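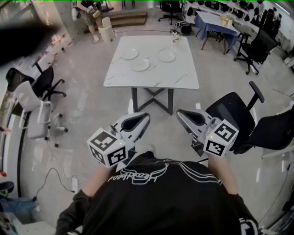
How to set a small square table for four

A square table is easier to set than a round one in some ways. Each side is a place, so you don't have to guess where people will sit. The trouble is room. On a small top, four plates leave a narrow strip in the middle and not much at the corners, and everything else has to fit into what is left.

These steps are for an everyday lunch or supper with one plate per person. They work with any table that has four open sides.

What you need

Four plates
Four forks, four knives, and spoons if you are serving soup or dessert
Four glasses
Napkins, paper or cloth
One small centerpiece
A damp cloth and a dry one

1. Clear and wipe the top

Take everything off, including the centerpiece. Wipe with the damp cloth from the far side toward you, then go over it with the dry one. A marble-patterned top hides crumbs and dried spots in the veining, so run your palm over it when you're done. You will feel what you missed.

2. Check that the table stands firm

Press down on each corner in turn. If one corner dips, turn the table a little and try again before you put anything under a foot. Floors are often more uneven than tables. On a crossed base, look at where the feet come down as well, since that is where people will want to put theirs.

3. Put the plates down first

Set one plate at the middle of each side. Leave two fingers' width between the rim of the plate and the edge of the table. Use your own fingers and don't bother with a ruler.

Hold each plate by the rim with both hands and lower it straight down. Sliding a plate into place can scratch the top, and it drags any grit along with it.

If one plate in your set is smaller than the others, give it to a child or use it for bread. With three large plates and a small one, I put the small one near a back corner and let that side of the table hold the bread and the flowers.

4. Line them up

Step back and look from one side, then from the next. Opposite plates should face each other across the center. Fix the ones that are off by lifting them. Plain round plates are forgiving and you can stop when it looks right to you.

5. Add the flatware and napkins

Fork on the left, knife on the right with the blade toward the plate. Keep them close to the rim. On a small table the neighbor's fork will come near your knife at the corner - if they touch, lay the fork on the napkin and put both on the plate.

6. Glasses

A glass goes above the tip of the knife. If there is no space, move all four glasses a little toward the center. Move all of them or none, or people will pick up the wrong one.

7. Centerpiece last

Keep it low and light. A small flower ornament is enough for a table this size. It doesn't have to stand in the exact center. Near a corner it leaves the middle open for a serving dish, and you won't have to pass the food over it.

8. Chairs

Bring the chairs in after the table is set. Office chairs with casters will do, but check the armrests. If they are higher than the underside of the table, the chair won't go in all the way and the person will sit too far back. Put those chairs on the sides with the most floor behind them.

Clearing up

Take glasses and flatware off before the plates. Stack plates by size with the largest at the bottom, and carry no more than you can hold with both hands. Wipe the top again while you're there.

Marcela Vondráček
29/04/2020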